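We use cookies to improve your experience on this site. By continuing to browse, you accept their use.

When the Carton Sealer Failed on a Saturday

3 min read

The automatic sealer on the Plindley line stopped at 2 in the afternoon, with 200 cartons still to be closed before the truck left for Morgan. 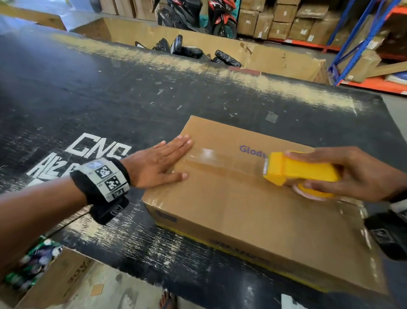

It was the second stoppage on that machine since October, and I have chosen to write it up because the fault lay in a place where we had not been looking. The sealer itself was in working order. What failed was the signal that tells it a carton has arrived.

The line uses a light sensor to detect the front edge of each carton. When the beam is broken, the controller starts the side belts and lowers the tape head. On Saturday the sensor bracket had worked loose and turned a few degrees. The beam was catching a guard post on the frame, and the controller read a carton that never left. After five seconds it declared a jam and stopped, as it is designed to do.

The first response was to press reset. The line restarted, ran one carton and stopped again under fault code 1381. This was repeated several times. On the last attempt, an operator reached past the side guard to feel for a piece of cardboard while the reset was being pressed at the panel. The belts moved. The operator withdrew his hand without injury, and the line was then locked out.

The reset should not have been capable of starting the belts with the guard open. When Anil Rajan inspected the machine that evening, he found the guard switch held closed with a folded strip of packing tape. We do not know when it was placed there. The weekly check sheet had recorded the switch as satisfactory, but the check asked only whether the switch was present.

Three changes have been made. The sensor bracket now has a locking washer and a paint mark across the bolt, so that any movement can be seen. The Monalus controller requires a key after two resets for the same fault. The weekly check now includes opening the guard and confirming that the belts will not start.

The remaining cartons were closed by hand, and the truck left late. Closing by hand is slow, and the schedule had no allowance for it. I have asked for one to be added.

The Stastach line has the same type of guard switch. It will be inspected before the next shift.

Subscribe to receive new posts by email.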